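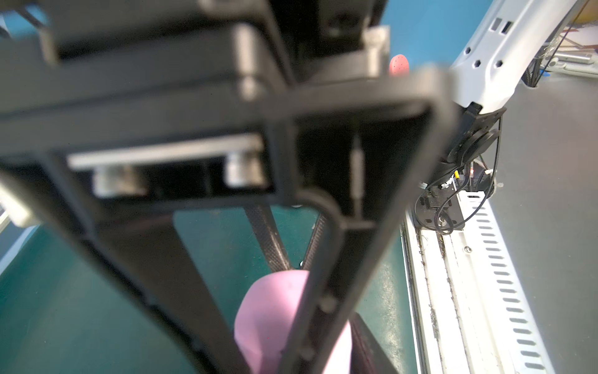 Nine hundred and nine down, a lot more to go

2022-06-11

The target is 2000 demonstrations by the end of August. I wrote that number on the whiteboard myself, back when I thought a demonstration took as long as the demonstration takes. It doesn't. A good one takes less than a minute. Then you put everything back where it was, only not quite where it was, because if the things always start in the same spot the model learns the spot and nothing else. Then you check that all the streams were saved. Then you do it again, and your tea goes cold.

For anyone who has wandered in from the gardening posts: I work on the Nalano project, a small effort to get a pair of arms to pick up soft things without mangling them. We don't program the motions. Someone (me) steers an arm through the job while it records what the wrist camera saw and what the joints did, and later a network tries to work out what I was up to. It is a bit like teaching a teenager to drive by having them watch you park 2000 times in silence.

Pink was not my choice of colour. I have come round to it, though. A soft pink thing against a dark teal table is about as kind as you can be to a camera that spends half its life staring at its own fingers. And it does stare at its own fingers. When people visit they expect the wrist view to be a lovely clear look at the work, and what they get is a great deal of black gripper with the object peeking out from behind a finger. I used to worry about that. The people at Kaufmann, who have been at this longer than we have, told me to stop worrying and collect more, which I've since learned is their answer to everything.

What I worry about now is me. I went back through the first batch and found I have habits. I come in from the same side nearly every time. I hesitate just before closing, a little wobble, as if asking permission. The first model we trained picked up the wobble beautifully. It missed the object, but it wobbled with real conviction.

So there are new rules. I do no more than 4 batches a day. Every batch starts with the arm parked somewhere different. Fumbles stay in if I recover from them, and go in the bin if I swear and start over. Matov, our labelling tool, has a tick box for each of these and crashes if you tick 2 of them quickly.

The other job this month is cleaning. The rail has a groove along it that gathers every bit of grit in the building, and I keep meaning to go along it with a brush. I also keep meaning to tidy the cables at the wrist, which hang in the sort of loops that look fine until an arm swings the wrong way. Neither chore adds a single demonstration to the count, so you can guess how they're going.

Next week we pack a drive off to Gratarbridge, where they have the computers and, I'm told, air conditioning. They'll train on the 909 and send back a verdict. If the wobble is gone I'll buy everyone lunch. If it isn't, I'll be here, moving a pink thing slightly to the left.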